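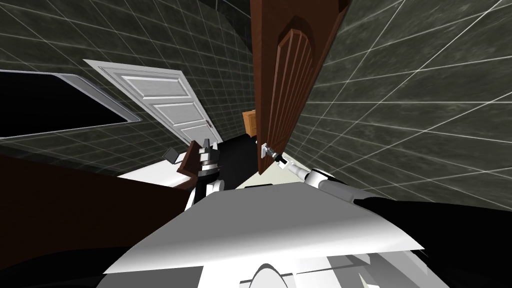
Notebook 2, page 87

December 31, 2022
Guest house at Restent, hot water and heating log. Entry by Theresia Kofler.

House full since the morning, all rooms on the upper floor occupied. Complaint from the guests at the far end of the corridor: shower takes too long to run warm before breakfast. Same complaint as in July, when I put it down to the low draw-off and did nothing further.

Checked the circulation pump first. Running, no unusual noise, no air at the vent. The return pipe was warm by the linen store and barely warm past the last branch, so the loop is moving water but not enough of it reaches the end. The balancing valve on the near branch was fully open. Closed it by two turns and left it for the afternoon. Return at the far end was noticeably warmer by the time the guests came back from their walk. No change felt on the near branch.

Timer on the Levton controller was still on the summer programme. It cut the pump overnight and started it again too late for anyone who wants to leave early. Moved the morning start forward by 50 minutes. The evening block is unchanged. The controller loses the setting if the fuse is pulled, so whoever does the electrical check in the new year should write the times down beforehand.
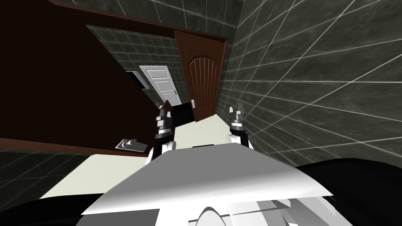 The cylinder thermostat was left alone. It agrees with the clip-on thermometer closely enough and I don't want to change two things on the same day. If the far room still complains tomorrow, the next thing to look at is the lagging behind the panel, where a length was removed for the leak repair and I can't find a note that it was replaced.

Water meter read 313 at the evening check. Previous reading is on the inside of the plant cupboard door, in pencil, and should be copied into this book before it rubs off.

Booking side: the Emov calendar and the Asante channel disagreed again on the family room. Emov had it free for the second night, Asante had it sold. Asante was correct, the guest has written confirmation. Blocked the night by hand in Emov. The sync had stopped after the password change and gave no warning on either screen. Until it has run for a full week without a fault, compare the two lists each evening before replying to any enquiry.
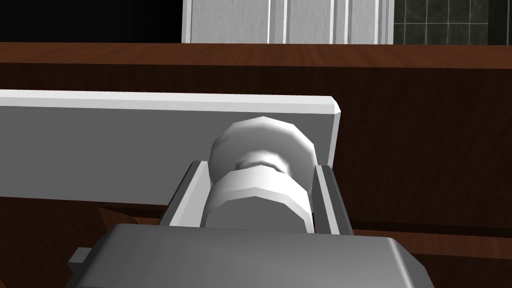
Outstanding

Far end shower: ask the guests at breakfast how long it ran before it was warm, and write the answer here.
Lagging: take the panel off once the room is vacated.
Balancing valve: mark the present position with paint.
Spare pump gasket: none left on the shelf, order with the descaler.
Late arrivals: key safe is stiff in the frost. Graphite only, no oil.
Breakfast room radiator: bled, still cool along the bottom. Probably sludge. Leave until the house is empty.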